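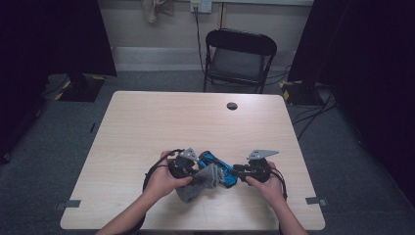 Handheld gripper held over the bench, cover and both cables still on

Handheld gripper drifting out of line – how often do you all re-zero?

clovitz_cell2
Posted July 15, 2024
OK so I look after the handhelds for our cell (we use them to show the arm what to do, and the arm has the same fingers on the end of it). The one in the photo is the blue one, with the gray fabric cover draped in the middle and the two gray plates up top. It's been driving me nuts since February. I zero it, the plates close nice and square, the readout says 0, everybody's happy. Then by the end of a shift the readout says it's open a hair when it's fully shut. Not a lot! But the arm copies that and starts dropping the thin parts.

What I've done so far: swapped the left cable, cleaned the slide, snugged the plate screws, re-zeroed twice a day. The re-zero helps for 475 cycles on a good day and then we're back where we started. Log is attached in the other thread if you want the numbers.

Anyone been through this? I'd love to not buy a new one.

Suslow
Is that cover tied to the body or to the moving part? On ours the fabric got pulled into the slide every time the fingers closed. Tiny wad of fuzz in the track, and the thing would never come all the way home. Take the cover off, run it bare for one shift and see what the log says. Costs you nothing.

clovitz_cell2
It's tied to the body, but there's plenty of slack and it hangs down pretty far. I'll pull it tomorrow and try.

old_umard_hand
I don't buy the fabric idea. If there was lint in the track he'd feel it, these slides get gritty right away. My money is on the cables. Look at how the one on the left loops up over the hand. Every time you turn your wrist that loop tugs on the housing, and the sensor board sits on two little standoffs right behind the connector. We had a board walk sideways on us that way. Zero was perfect on the bench and junk by lunch.

Suslow
He already swapped the left cable though.

old_umard_hand
Swapping the cable doesn't change the pull! Same loop, same tug. You need strain relief. We put a hook-and-loop strap on the wrist so the cable goes slack between the strap and the housing. Been 2000 cycles on ours since the last zero and I haven't touched it.

Renato Figueroa
Both of you could be right, but check the plates first, please. I had a Herrera unit in my shop where one plate had a slight bend at the root. Closed light, it touched at the tip. Closed hard, it flattened out. So the zero you get depends on how hard you squeeze when you hit the button. One guy on days, another on nights, two different grips, two different zeros. I chased it for 10 days and felt pretty dumb afterward.

Easy test: close it on a strip of paper at the tip, then at the root. The drag should feel the same at both ends. If it doesn't, pull the plates and lay them on something flat (glass is great for this).

clovitz_cell2
Oh man. Two of us do the zero and the other guy has hands like a vise. Never thought about that. Is there a number you squeeze to?

Renato Figueroa
No number. I close it on a spring clip and let the clip do the squeezing, so it's the same no matter who's on shift. Then hit zero. Write the date on a bit of tape so you know who did it last.

old_umard_hand
Clip trick is good, I'll give you that. Still want to see a strap on that cable.

clovitz_cell2
Update – pulled the cover and ran it bare for a shift. There was some lint in the track but it drifted the same as before, so sorry Suslow. Paper test: the drag at the tip is clearly heavier than at the root on the right plate. So that one's coming off in the morning. I did strap the left cable too while I was in there, and I know, I know, I changed two things at once.

Suslow
Put the cover back on when you're done, but trim the slack. Lint is lint.

old_umard_hand
Do the right cable too, and check your standoffs while the plate's off. It's four extra minutes.

clovitz_cell2
Will do both. Does anybody have a spare pair of plates they'd sell me if this one won't flatten out? Shipping to Ohio.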